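Nornen (automobile)

The Nornen is a two-seat, mid-engine sports car built by Brolorora at its plant in Mollside. It replaced the front-engine Alexiou coupe in the company's lineup and shares only its door handles, horn and parking brake switch with that car. It is sold as a coupe and as a convertible with a folding fabric roof.

Development

Brolorora began work on a successor to the Alexiou while that car was still selling well. Early test cars used the Alexiou body with the rear seats removed and the engine placed behind the driver. These cars were noisy and ran hot on long climbs, and the cooling layout was redrawn twice before the body shape was settled. The side intakes on the finished car feed two radiators ahead of the rear wheels, and a third radiator sits in the nose.

The company had planned an all-aluminum body. The final design uses aluminum for the main structure and the doors, with molded composite panels for the hood, fenders and rear deck. The change lowered the cost of repairs after minor collisions but delayed the start of sales until September of the launch year.

Production

The Nornen is assembled on a separate line at the Mollside plant, next to the building where the Alexiou was made. Body structures are bonded and riveted before painting. Engines arrive complete from a second site and are fitted from below together with the transaxle and rear suspension. The line was laid out for 3,000 cars per year, and output in the first year was 840.
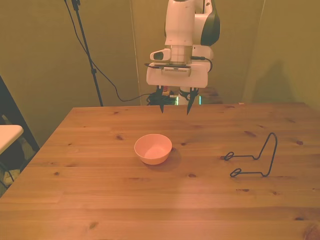
A white robotic arm with a two-finger gripper, pointing down over a wooden table.

Every car is driven on a short road loop outside the plant before it is released for shipping. Wheel alignment is checked before and after the drive.

Design and equipment

The cabin is narrow and sits well forward, with a low cowl and a nearly flat windshield base. Storage is split between a shallow front trunk and a deeper compartment behind the engine. The rear compartment gets warm on long trips, and the owner's manual advises against carrying food in it.

Power comes from a naturally aspirated V6 driving the rear wheels through a six-speed manual or an eight-speed dual-clutch automatic. Steel brakes are standard. A Touring package adds heated seats, softer springs and a power tailgate, while the Circuit package brings adjustable dampers, a larger oil cooler and fixed-back seats. The two packages cannot be combined. Convertibles weigh 40 pounds more than the coupe.

Reception

Reviewers praised the steering and the view over the front fenders. Common complaints included wind noise around the side glass, slow responses from the center screen and a heavy clutch in city traffic. Brolorora revised the window seals for the second model year and fitted a lighter clutch spring, which dealers can also install on earlier cars.

See also
Brolorora Alexiou
Mid-engine layout
Dual-clutch transmission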